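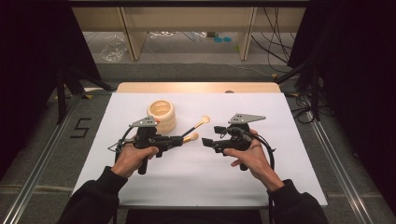
Two hand-held grippers over a white tabletop.

Frequently asked questions

I get a lot of emails about renting a desk at Wevuseck, and most of them ask the same things, so I've put my answers in one place. If yours isn't covered, drop me a line and I'll get back to you, usually by teatime.

What is Wevuseck?
It's a shared workspace on the first floor of the old Dorkovel seed warehouse, with the big doors facing the canal. I opened it after four years of working at my own kitchen table and going slightly mad. We've got desks, two small meeting rooms, a workshop room with proper big tables, and a kitchen that's nicer than mine at home.

How big is it?
The whole floor is 4000 square feet. It sounds huge, but the stairwell and the old hoist shaft eat up a fair bit. People who come for a look round mostly say it's cosier than they expected (I'm taking that as a compliment).

Do I have to sign up for a year?
No! You can come for a single day, buy a pass for 5 days and use them whenever you like, or go monthly. Monthly members give me two weeks' notice if they want to stop. I don't do long contracts - I was stuck in one once and hated every minute of it.

How much is a monthly desk?
A fixed desk is £288 a month, with heating, wifi, tea and coffee all in. Hot desks are cheaper and the price changes a bit depending on the season, so have a look at the booking page.

Can I leave my things overnight?
At a fixed desk, yes, leave whatever you want. If you're hot desking you'll need to clear up when you go, but there are lockers by the kitchen door. Bring your own padlock. The top row is quite high, so ask me for a lower one if you're short like I am.

Is it quiet?
The canal side is quiet and I'd like it to stay that way, so phone calls go in the booths or out on the landing. The street side is chattier and somebody's nearly always got the radio on low. Try both before you pick, you might surprise yourself.

Can I book the workshop room?
You can, by the half day or the full day. It has a sink, loads of sockets and tables you can push together. Please put them back afterwards! Anything with spray paint or strong glue has to go outside in the yard.

What about parking?
There's none of our own, sorry. The Witholm Street car park is a five minute walk and it's free after 6pm. Bikes can come inside, and the rack under the stairs has never yet been full.

Can you print things?
Yes, black and white is free for members up to 500 pages a month. Colour is charged per sheet. The printer jams if you feed it thick card, so come and find me first and we'll use the side tray.

Can I bring my dog?
On the street side, yes, as long as they get on with the others. Let me know the first time so I can introduce everyone.

Where does the coffee come from?
It's from Sjöberg, a little roaster two doors down, and they drop it off every week. There's decaf in the blue tin. Oat milk goes quickly, so if you finish a carton please write it on the fridge list.

Are you open over Christmas?
The heating goes off for the last week of December and I lock up. I'll email members the exact dates in October. Monthly fees for that week come off your January bill.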